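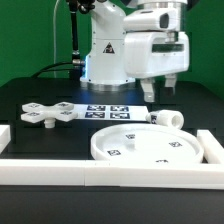

Who should decide which jobs on an assembly floor go to the robot? The people who do those jobs now, or at least they should get the first say.

I have worked at Jastovus for long enough to see three rounds of new equipment. We put together lamps and small furniture, and most of what we do is fit one part into another. In May the company started trying out a robot arm on small assembly. The test parts are simple white shapes: a cross, a hollow cylinder, a round tray. Many of them carry printed black-and-white markers so the system can tell where each one is. Our real parts come in a bin, tangled, with bits of packing stuck to them.

That gap matters for anyone planning a staff budget. A manager sees a clean table with a few pieces set out and thinks about the 73 people on the day shift. I think about who empties the bin, turns the parts the right way up and stops the line when a stem is molded slightly wrong. Those tasks are not on anyone's job sheet. They get done because a person is standing there.

Shufen Zheng has run the base station for years. She can fit roughly 300 bases in a shift and she will tell you which supplier's parts are bad by the feel of the ridges. When the trial was set up, she was asked for her cycle time. She was not asked about the ridges. Thư Bạch, who works across from her, was moved to feeding and checking parts for the trial, at the same pay, and says she is more tired at the end of the day than before. Her hands hurt less - she wanted me to put that in too.

I am not against the arm. Pushing a stem into a hub 80 times before the first break is bad for the wrists, and I would be glad to see that work go. But the worker who used to do it now watches, clears and resets, and that is a different job with its own strain. It needs training and a pay grade. So far it has neither.

Our sister plant at Natholm wrote the new duties down before its machines came in, and operators there signed off on them. It took 2 extra weeks. Jastovus could do the same before the next stage of the trial, starting with an hour at Shufen's station and someone taking notes.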